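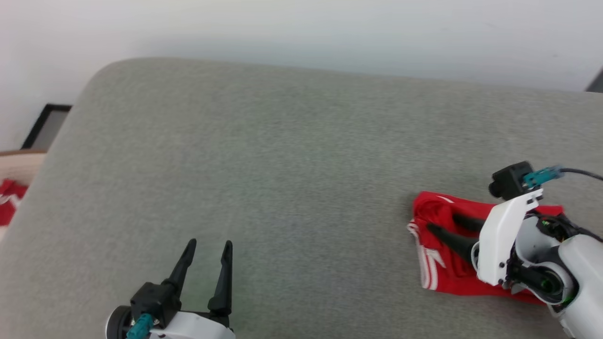
The Bosow storage ottoman, one winter in

I should say up front that I went a long time without buying anything bigger than a lamp for our living room. We'd had my aunt's old recliner in the corner for years, and when it finally went to my nephew's apartment there was a big bare patch of carpet and a lot of opinions in the house about what should fill it. My husband wanted another chair. I wanted somewhere to put my feet and hide the blankets, and I'm the one who does the ordering, so we got the Bosow in gray.

Ordering and delivery

We bought it from Girnia, the furniture place out past the Cervantes exit, and paid $695 with the delivery included. They told us two weeks and it took 25 days, which I'd have minded more if the woman on the phone hadn't been so nice about it. Two men carried it in, and they took the cardboard away with them (do ask for this, the box is enormous!). The legs screw in by hand. One of mine was stiff and I had to back it out and start over, but the whole job was done before my coffee got cold.

How it is to live with

The top is firmer than I expected. I sat on it the first evening and thought, oh dear, I've bought a bench. It has eased up a little since then, mostly on the side nearest the TV, and my sister now picks it over the couch when she visits on account of her back. For feet it's lovely. For a tray of drinks it's fine as long as the tray has a lip, and I wouldn't set a full mug down on the fabric by itself, though my husband does and so far he's gotten away with it.

The fabric is a plain weave and it hides crumbs better than I'd like to admit. We have a cat, Olive, who sheds from September right through to spring, and a rubber glove rubbed in one direction picks up most of it. She scratched one corner in the first week. I rubbed it flat with my thumb and now I have trouble finding the spot.

Storage

Inside it's 38 inches from end to end, and deep enough for our winter blankets, two spare pillows and the heating pad. The lid is heavy. It stays up on its own once it's past halfway, but before that you need a hand on it, and I wouldn't let small children open it by themselves. I also wish they'd lined the bottom with something nicer – it's a thin black cloth that pulls loose at the corners.

The blanket we use most never makes it back inside anyway.
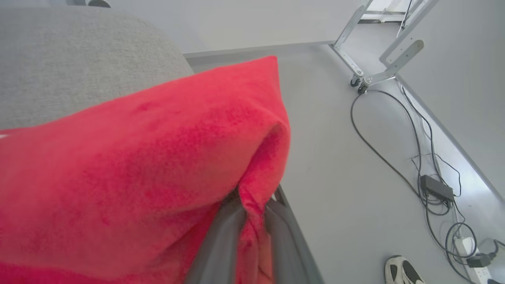 The red fleece throw

Compared with the Clidora

Before deciding I tried the Clidora at my friend Parisa Bakhtiari's house. Hers is softer and quite a bit prettier, with piping around the lid, but it's lower, and getting up from it took me two tries. It also has 2,563 reviews online, and I read far too many of them one night in bed, a good share from people whose hinges squeak. Parisa's doesn't, for what it's worth, and she says she'd buy it again.

Would I buy mine again? Yes, in the same gray, though I'd wait for a sale. I give it four stars out of five, and I'd gladly put the last one back if Bosow fixed that lining.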